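When I came to the open day at Omdale in December, Jong-dae Heo was already talking with the first group of visitors. He leads a small team there, and he asked me to wait until he had finished. We sat down after 25 minutes.

"People expect that the robot is the difficult part," he told me. "For us the difficult part is to show it what a hand does." His team uses grippers that a person holds and moves through ordinary tasks. The recordings are later used for training.

I asked how long a new person needs to learn it. "One morning," he said. "The first 90 minutes are always bad – everybody moves too fast." He has seven people who record regularly, and two of them started only this autumn.

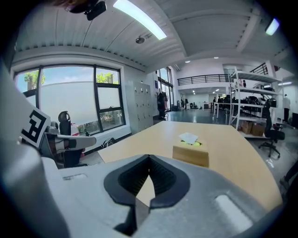
Heo is careful with promises. A visitor wanted to know when such a machine will tidy her kitchen, and he did not give her a year. "I prefer to say what we can do this month," he explained to me. He would like to have more visits from schools, and the next one is already planned for spring. Then another group came up the stairs, and he excused himself and went to meet them.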